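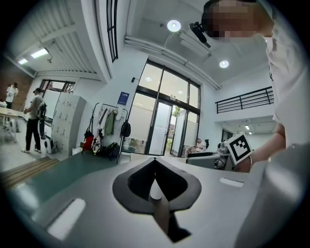 White short sleeves already, in April.

Apr 3, 2023

Quick one, bus in 22 minutes. Spring cleaning the closet finally. Got thru the winter stuff, three bags for Precious to look over before they go to the thrift store in Denau. Kept two sweaters I never wear. Don't ask.

The coats are the problem. Where do people put coats?? Rommel says vacuum bags, but the ones I bought in October leaked air and teh whole stack puffed back up by Thanksgiving. So, under the bed, in an old suitcase. Cedar blocks in the corners.

Still to do: shoes, scarves, that drawer. If anyone has a vacuum bag that stays flat, leave a comment. Going, got to find my keys.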